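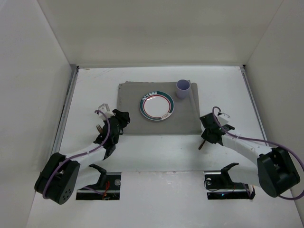 Ticket 691
Subject: Dishwasher stops mid-cycle, drain fault light, Level 2 kitchen
Site: Narnmont, staff kitchen
Unit: Pinheiro undercounter
Priority: Normal
Status: Closed
Opened by: Hashini Sivakumar
Assigned to: Stellan Backlund

Hashini Sivakumar, Wednesday, 8:40 am
The Level 2 dishwasher has stopped partway through the cycle again. Drain light is flashing and there is dirty water sitting in the bottom. I turned it off at the wall, waited a few minutes and turned it back on. It filled, ran for a bit and stopped at the same spot. Plates came out with grit on them. Ticket 667 was the same fault and was closed in March after the filter was cleaned, so can someone look past the filter this time please.

Stellan Backlund, 9:15 am
Thanks Hashini. Please leave it switched off and don't run it again for now. A few questions before I come up.
Does the light flash straight away or only after it has filled?
Is the sink next to it draining normally?
Has anything been changed under the sink lately?

Hashini Sivakumar, 9:32 am
Only after it has filled and washed for a while. The sink drains but it gurgles. A plumber was under there the week before last to fit the new tap. I don't know if he touched anything else.

Stellan Backlund, 10:50 am
On site. Notes so far.
Bailed out the tub with a jug and a sponge. Took out the filter basket and the fine mesh. Some rice and a bit of label, nothing that would stop it draining. Rinsed both and put them back.
Took the cover off the sump and turned the pump impeller by hand. It moves freely. No glass, no bones.
Ran a drain-only program with the kickboard off. Pump starts and hums at a steady pitch, but the water level hardly drops. After a while the machine gives up and the light comes on. So the pump is getting power and trying.

Stellan Backlund, 11:25 am
Pulled the drain hose off the spigot under the sink and put the end in a bucket. Ran drain-only again. Tub emptied at full flow. The pump and the hose are both fine, and the problem is at or after the spigot.
Looked into the spigot with a torch. It is on a new trap, so the trap was swapped when the tap went in. The moulded blank inside the spigot has only been partly drilled out. There is a small hole in it, and the hole was packed with grease and coffee grounds. That explains why it sometimes got through a cycle and sometimes didn't.
The hose was also lying along the floor of the cupboard with no high loop. With the trap half blocked, sink water can run back down the hose into the machine. That would account for the grit on the plates.

Sherif Ait Ali, 11:40 am
Can you fix it today or do I need to get the plumber back? Corer did the tap job and it should be under their warranty.

Stellan Backlund, 11:48 am
I can fix it today. I'd still let Corer know — if they fitted the same trap on other floors it will have the same blank in it.

Stellan Backlund, 1:30 pm
Work done.
Took the spigot off the trap and drilled the blank out to full bore. Cleaned the burrs off with a knife and flushed out the swarf.
Refitted with a new rubber washer. The old one was pinched.
Refitted the drain hose with a new clamp. Hose is now clipped up under the benchtop, 900 mm off the floor at the highest point, then down to the spigot.
Ran the sink full and let it go. No gurgle, no water coming back up the hose, joints dry under a paper towel.
Ran drain-only twice, both good. Started the short program, 35 minutes, empty, with a cleaning tablet.

Stellan Backlund, 2:10 pm
Short program finished with no fault. Tub is empty apart from the small amount that normally stays in the sump. Second run started with a normal load.

Hashini Sivakumar, 3:05 pm
Second load is out and everything is clean. I'd like to leave the ticket open until tomorrow in case it comes back after the lunch load. I've taken the sign off the door.

Tobiloba Okeke, 3:20 pm
Checked Level 1 and Level 3 for Sherif. Level 1 has the old trap and is fine. Level 3 has the new trap and the same partly drilled blank. No fault reported there yet. I have drilled it out and clipped the hose up the same way. Level 3 hose was already long enough, no parts used.

Sherif Ait Ali, next day, 9:05 am
Corer have been told and will credit the call-out. Please add a link to this ticket on 667 so the two stay together.

Hashini Sivakumar, 2:15 pm
Three loads today including lunch, no light. Happy to close.

Stellan Backlund, 2:30 pm
Closing. Linked to 667.
Cause: drain spigot blank not fully drilled out on new trap, drain hose with no high loop.
Parts used: one rubber washer, one hose clamp, two hose clips.
Follow-up: filter still needs a rinse every week. Scrape plates into the bin before loading.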